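Can a machine tidy up after you yet? I've been chewing on this since May, so here's a thread. Grab a coffee.

1/ My own chores first. I timed a week of them and got 362 minutes. Dishes, counters, the bathroom sink, laundry. And laundry is the one everybody wants gone!

2/ Folding is still a mess for robots. Shirts flop around and no two land the same way. I watched a Flivasetti demo where one towel took 300 seconds (I had a sandwich in the meantime).

3/ Small stuff on a table is where I'd put my money. Picking up one thing, setting it in a dish, moving on to the next.
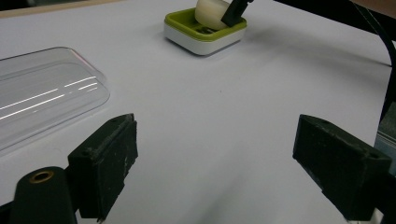 4/ Smooth, rounded things are sneaky hard, though. Squeeze too much and they shoot off, too little and they slide out. You and I fix that with our fingertips without thinking – two flat fingers have a lot less to work with.

5/ Shops will get there before kitchens do. Same bench, same parts, same light all day. My kitchen has a dog in it.

6/ Would I pay for one? If it cleared the counter every night and cost under $1000, yes, tomorrow. Ulier wants 60 bucks a month for theirs and it only does cups – pass for now.

7/ Next up I'm reading the Lovex manual, all of it. Send me your worst chore and I'll add it to my list.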